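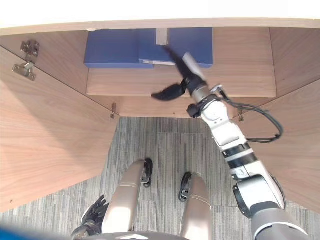 Flidov has finished the first stage of its office filing clear-out, with paper records from the open-plan floor now going into low wooden cupboards in place of desk tops and window sills. The work began in August and covers 2364 files, most of them supplier contracts and closed job sheets.

Gearóid Breathnach, who runs records at the firm, said papers are being sorted by closing year and put into blue file boxes. Each box gets a reference on its label before it goes on a shelf. The reference gives the department, the year and the cupboard number, and the same code is typed into the office register. 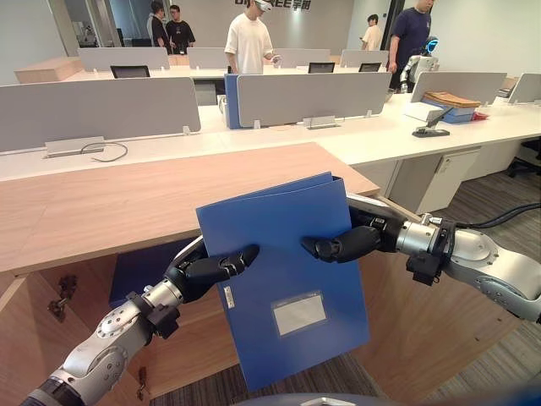 Boxes must be closed before they are put away, and no box may be packed so full that the flap will not lie flat. Staff had asked for heavier lever files, but these were ruled out after a trial in the Hisulcombe office, where they took up more shelf length for the same amount of paper.

The rules for the cupboards are short:

1. Boxes go on the shelf, never on the carpet.

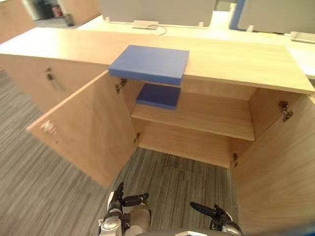 2. Both doors are opened fully before anything is lifted in or out.

3. Nothing stays on the cupboard top overnight.

4. Doors are locked at 6 pm and the keys returned to the front desk.

The third rule has caused the most trouble. Rocío Palacios, who checks the floor each evening, found 40 boxes left out in the first week. "People take one out to look up a single page and then the phone goes," she said. "It is quicker to put it back than to look for it the next morning."

Hinges are also to be checked every three months. Several doors had dropped slightly under earlier use and were catching at the lower corner -- a fault put right by adjusting the screws on the mounting plates.

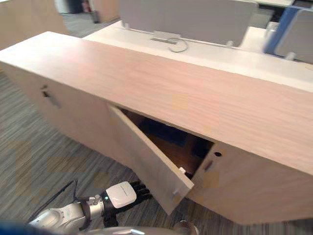 Closed files will be kept on the floor for four years and then moved to the Nartey store, where they are held until their disposal date. Personnel papers are outside the scheme and stay with Shirley Kowalchuk's team upstairs.

The second stage covers drawings and oversized plans, which do not fit the present boxes. Breathnach is taking measurements from department heads until the end of the month.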